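Morning, January

Finished the Thorlacius jigsaw before breakfast! I'd been stuck on the harbour for ages – all that grey water – and then the last corner went together in one happy rush. I'm leaving it out until the weekend so I can admire the colours.

The next one is from Pirnier, 200 pieces, all birds. A little easy, but the parrots are gorgeous and I want something quick before the big one. Tissue paper and a cardboard box always put me in a good mood.
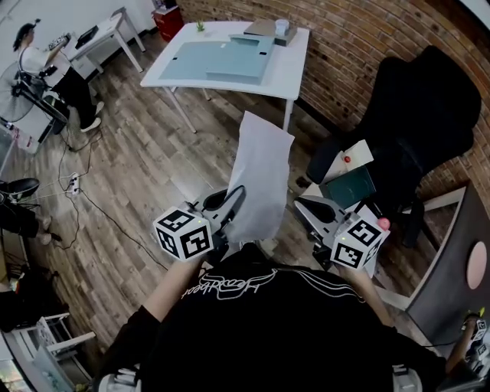
Evening

Sorted every edge piece over a pot of tea. Tomorrow, the parrots!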